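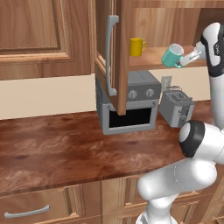

Tassen in den Schrank, 2.000 Mal ferngesteuert

Prudetance hat eine Sammlung von Vorführungen veröffentlicht, mit der Roboterarme Handgriffe in der Küche lernen sollen. Sie umfasst 2.000 Durchläufe, die von Menschen per Fernsteuerung in einer simulierten Küche eingespielt wurden. Nach einer Durchsicht blieben 1.959 davon im Datensatz, 41 wurden aussortiert, meist wegen abgebrochener Aufnahmen.

Zu den Aufgaben gehört das Einräumen von Tassen in einen Oberschrank. Die Bedienenden führen den Arm mit einem Handregler, dessen Bewegungen auf den zweifingrigen Greifer übertragen werden. Die türkisfarbene Tasse wird dabei am Henkel gefasst und zum Regalbrett geführt, auf dem schon eine gelbe steht. Schwierig sei vor allem der Platz neben der offenen Schranktür, teilte das Unternehmen mit. Wer den Ellbogen des Arms zu weit ausstelle, stoße dort leicht an.

Eingespielt wurden die Vorführungen von 17 Personen, die zuvor einen halben Tag üben konnten. Die Steuerung lief über Plirela, eine Software der Firma Sturance. Sie zeichnet neben den Bildern auch Gelenkwinkel und Greiferöffnung auf — letztere fehlte in einer früheren Fassung der Sammlung.

Insgesamt sind 31 Aufgaben enthalten, darunter auch das Öffnen von Schubladen und das Bedienen von Drehknöpfen. Der Datensatz kann für Forschungszwecke kostenlos heruntergeladen werden. Eine Erweiterung um Vorführungen an einem echten Arm ist für April geplant. Dabei soll der Arm zusätzlich von Hand geführt werden.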